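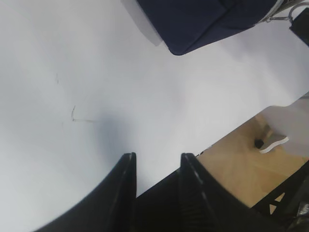

Bergmann wants us to try its Soft Goods kit, and February's demo was meant to settle the matter. The brochure promises a pair of fingers, the wrist camera, a tabletop and a set of ready-trained jobs, all good for handling "up to 500 everyday fabric items". I asked Radek Matoušek, who came over from the Priston office with it, for the list. There are 143 names on it, and 6 of those are tea towels.

So we skipped the towels and went for bags. Cloth bags are most of what we pack at Mivotitz, and they are a pain: they sag, the handles wander, and no two sit the same way.

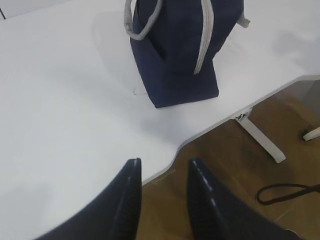 Navy bag on the table, fingers open.

The bag job comes in two parts, finding the bag and working the zip. Finding it I have no great worry about, as a dark bag on a white table is about as kind a test as you could set. I would like to see the same thing on our grey benches, under our lights, with a pile of other stuff in the way. Radek says that is "on the roadmap". I have heard that before, from Randia, about a label printer.

The zip is the part they want to charge for. It is sold as an add-on, and the sales sheet talks as if pulling a small metal tab were a solved problem. 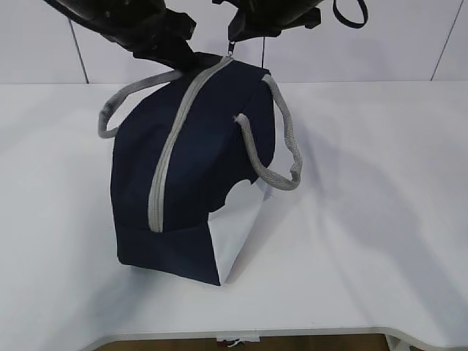

Tatiana Procházka, who runs our packing line, made the point that a zip is only half of it. The sides of a soft bag move when you pull on them, and a person uses the other hand without thinking. The sheet has no figure at all for how often the cloth gets caught instead of the tab, and I couldn't get one out of Radek either. He did offer a longer trial - 50 days, at our cost. 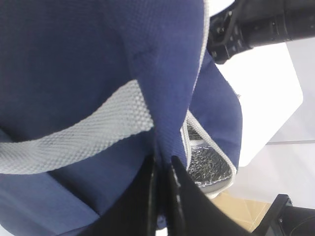

Lined bags are my other question. Ours come with all sorts inside, from thin cotton to stiff foil, and the price list treats them as one item. Bergmann should say which linings it has tested and what happens to the grip on the thick ones. Dušan Gajdoš has put that to them in writing, along with a request to use our own stock next time.

Until they answer I would hold off. The basic kit may be worth a second look, but leave the zip add-on alone for now. If you have bags you hate packing, drop a couple off with Tatiana before noon and she will add them to the box.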